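The Shift That Folds

The day starts with a bed. At Druston, a housekeeping contractor that looks after staff apartments and extended-stay rooms, the first job of the morning used to be pushing a linen cart down a hallway. For a small group of employees it is now picking up a pair of hand-held grippers and folding blue cloth on a green sheet.

The company wants machines to take over part of its linen work by the end of next year. Before that can happen, the machines need examples, and the examples come from people who already know the job. The grippers have cameras on them. Each time a worker pinches a corner, pulls it across and lays it down, the motion is recorded and sent to Stukska, the software firm that trains the robots.
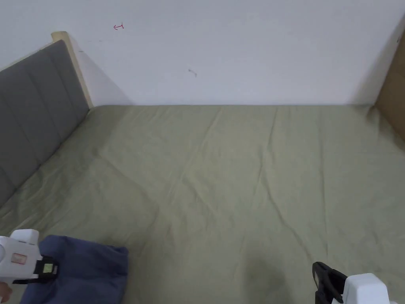
Amanuel Hailu cleaned rooms for Druston before he moved to the recording crew. He can fold a towel with his bare hands in a few seconds and hardly looks at it. With the grippers he had to learn the task again.

"Your fingers feel when the cloth is doubled," he said. "With these you have to look. The first week I was slow and I was angry about being slow."

His target is 300 usable recordings a week. A recording gets thrown out if he drops the cloth or if he stops halfway to think. It took him almost a month to hit the number. He is paid a little more than he was as a room cleaner, and his back hurts less. His wrists hurt more. Druston changed the rotation after several people said the same thing, and nobody now holds the grippers for longer than 27 minutes without a break.

The company employs 29 people at this site. Hailu is one of 3 who record full time. The others still clean, and they have been told that no jobs will be cut before December. What comes after that is less clear. Managers say the robots will do folding and sorting at the central laundry while people keep doing the rooms, where the furniture is different every time and a bed may be pushed up against a wall.

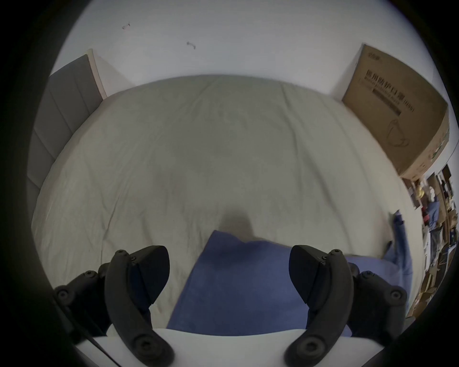 What the Workers Asked For

The cleaners' representatives met with management twice in the spring. They had a short list. They wanted recording to be voluntary, they wanted the hourly rate put in writing, and they wanted to know who owns the recordings.

They got the first two. On the third, the contract says the recordings belong to Stukska, and that Druston gets a discount on the finished system. The people who made the recordings get their wages. Several cleaners turned down the work for that reason. One said she did not want to spend her last years on the job teaching something to do it without her.

Hailu sees it differently, though he does not argue with her. He figures the machines will be trained by somebody, and he would like it to be somebody who knows how a towel should look. He has started writing notes for the software team about which folds hold up on a shelf and which ones slide apart. He was not asked to. Some of the notes have made it into the instructions new recorders get. 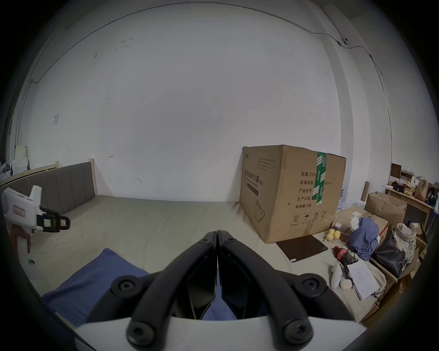

Training takes two days. New people begin with a single towel laid flat, then move to a crumpled one, then to pillows and clothes. They are told to work at a normal pace and not to redo a fold just to make it neater. Experienced cleaners tend to have trouble with that last rule.

A competing system from Mekonnen is already running at a laundry in Cidwood, and a few Druston employees went to see it. They came back with mixed reports. It handled flat towels well, they said, and it needed a person nearby for anything with sleeves. That person had worked there as a folder before the machine came in, and now spent the shift clearing jams and feeding in the next pile.

Druston says it expects to create similar positions but has not said how many. Hailu plans to apply for one. In the meantime he has asked for one day a week back on the regular cleaning crew, partly for his wrists and partly to keep his hours on the room schedule. His supervisor approved it last month.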